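Home | Dogs | Training | Gear | Opinion | Contact

The Calming Shirt Is Mostly for You

Every June, when the fireworks stands open, the ads for dog calming shirts come back. Snug wrap, soothing pressure, a brave beagle. The Stellmont version costs $115. I have read the claims twice and I still don't buy them.

The pitch is that steady pressure on the chest quiets a nervous dog. Maybe it does for a few. But most of what I see passed around as proof is a short clip of a dog standing still. A scared dog stands still too. Freezing is one of the oldest signs of fear there is, and a shirt that makes a dog freeze has calmed only the owner.

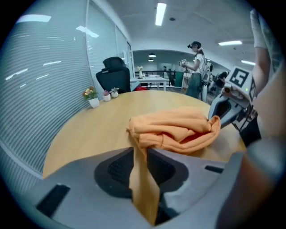
Orange cloth on a round table.

Then there are the reviews. Mernevum, which sells a cheaper wrap, boasts of 100 happy customers. Fine. How many sent it back? How many also closed the curtains, turned up the radio and sat on the floor with the dog all night? Any of those could have done the work.

Bülent Eren, who boards dogs near me, thinks I'm too hard on them. His old setter Gökçe wears one in storms and sleeps through. I believe him. I also know she is going deaf.
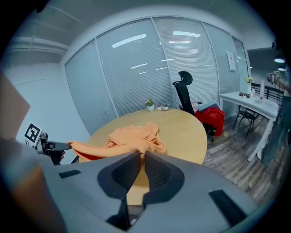
Loose folds, with one section pulled out to the left.

My advice is dull. Start weeks early with quiet recordings of the noise and good food. Give the dog a dark place to hide and leave the door open. If the shaking is bad, talk to your vet about medicine. If you want to try a shirt after that, borrow one first, and watch the ears and tail while it's on.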